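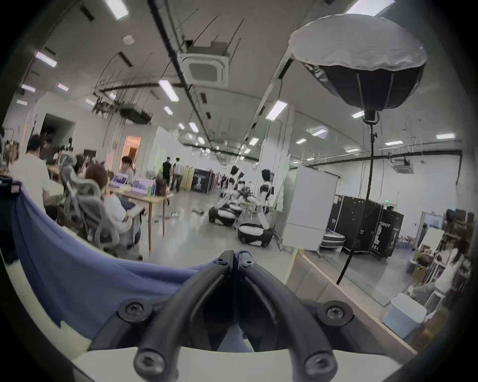 April 24, 2023

Shared room, Altimton building. Started on the furniture and storage notes before the move to the Claltimico floor in July. Writing things up as I go so the next person doesn't have to measure it all again.

Long table: light wood, slender legs. It rocks at the window end. Packed one foot with 2 felt pads and it sits better, but the bolts want tightening properly. Laptops still end up side by side on it all day, so the extension lead needs to come up through the middle and be taped down - at present it runs where people put their feet.

Mesh chairs are fine. One gas lift sinks slowly. Marked it underneath with tape, will swap it when the Zeman parts order goes in.

Tall bar table: top is 90 cm wide. Won't go through the side door upright, needs turning on its end. Leave it until last.

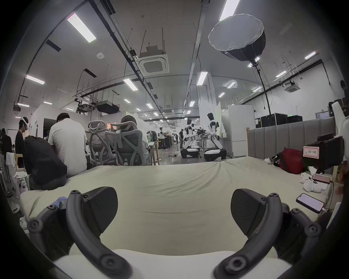
Pemel Workshop, Rooms and Fittings

Mattress corner. The headboard panel is grey upholstery with vertical channels, and the channels hold dust. Tried the narrow vacuum nozzle first, then a damp cloth. Nozzle is better. Cover on the mattress has gone slack and creases along the far edge, so it wants pulling tight and pinning at the back.

Things get put down on the mattress and stay there: phones, papers, bits of cloth. Same with the wall behind it, bags and cases. I'd like a low shelf there, 200 mm deep, nothing fancy. Offcut in the rack measures 738 mm long and would do if we paint the cut end. Brackets are in the second drawer, screws are not. Add to order.

Labels: handwritten ones with the red border are easy to find again across a room. Keep using those and stop using the plain white, which curl.

Green cloth for the large table has been washed once at 30, no shrinkage that I could measure. Dried it flat. Iron on the reverse only.

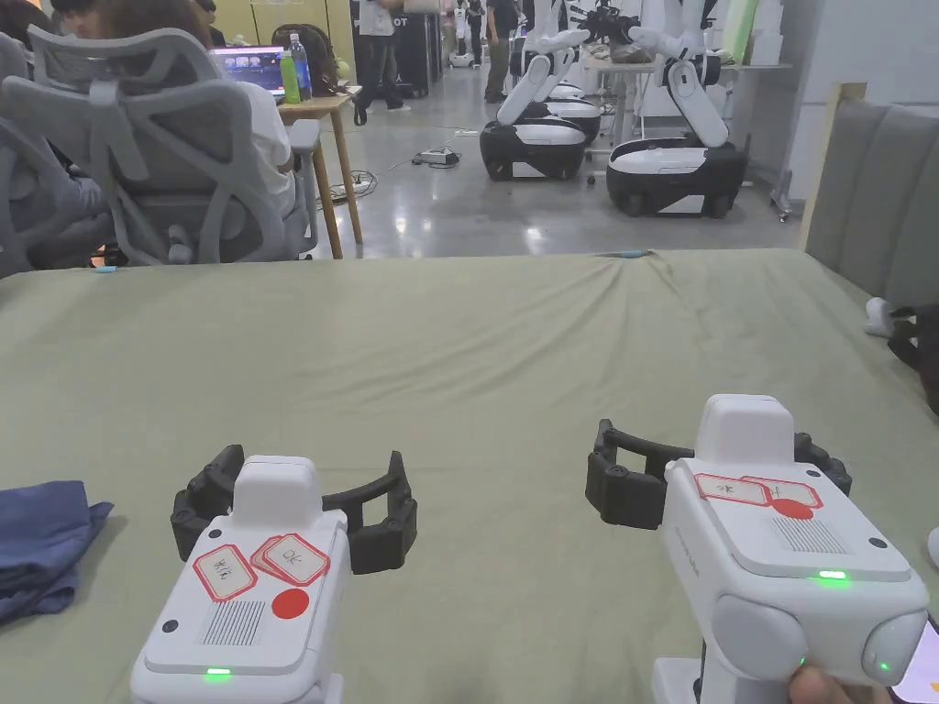

Does the cloth need to come off before the table is moved?

Take it off, fold it in four and put it in the linen box. Left on, it catches under the clamps and drags.

Still to do:

- tighten bolts on long table
- screws for shelf brackets
- measure the doorway on the Claltimico side, both leaves open
- find out if the chair castors mark their floor - ours is concrete and doesn't show it

Stopped at the bracket drawer. Carry on from there.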